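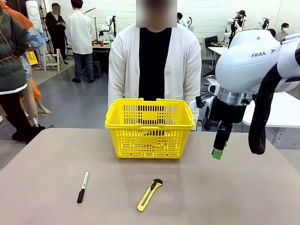
Cultik 3 pads on a parallel gripper, right arm, with the basket, marker and knife from the small-parts set.

Cultik 3 Fingertip Pads for Parallel Grippers

Soft replacement pads for two-finger parallel grippers. Sold in pairs, bright green, with a screw-on backing plate. The Cultik 3 replaces the Cultik 2, which stays available as a spare until stock runs out.

What it is for

The Cultik 3 is meant for cells where one gripper has to handle mixed household and office items. A marker rolls. A utility knife has a hard body with a slider that can catch. A shopping basket with folded handles gives you a thin edge to pinch and not much else. Pads that do well on one of these often do badly on the next, so we test on all of them with the same pad and the same finger setting.

How it compares

We ran three pads against each other at the Zitondale test floor: the Cultik 3, our own Cultik 2, and the Skekton ribbed pad. Oskari Suominen set up the runs and Marleny Ticona scored them. Each pad got 100 picks per item.

Marker: Cultik 3 and Skekton were level. Cultik 2 let the barrel turn in the grip more often, mostly when the marker lay at an angle to the fingers.

Utility knife: Cultik 3 was the best of the three. The Skekton ribs held well across the body but slipped when the pick landed near the slider. Keep the blade retracted when you repeat this test – an exposed edge will cut any soft pad.

Basket: Skekton was a little ahead on the rim. All three could lift a folded handle, but the Cultik 3 needed a slower approach to get under it.

If most of your work is rims, trays and crates, the ribbed pad may suit you better. For pens, tools and small boxed goods we recommend the Cultik 3.

Fitting

Remove the old pads and wipe the finger faces. Fit the backing plate, then the pad, and tighten both screws evenly. Home the gripper and reset the closed position before the first pick. The new pad is slightly thicker than the Cultik 2, and an old setting will squeeze too hard.

Route the cable sleeve with enough slack for full wrist travel. Check the clearance with the arm at its lowest working height.

In the box

One pair of pads
Two backing plates
Screws, with 5 spares
Printed setup card

Order code: CK3-193
Also fits: Tefera short fingers, with the adapter plate (sold separately)

Pads are wear parts and are not covered by the gripper warranty. Unopened pairs can be returned.

The score sheets for all three pads are available on request. Write to Ruxandra Anghel in product support and say which gripper you are using.

Page updated 2026-05-14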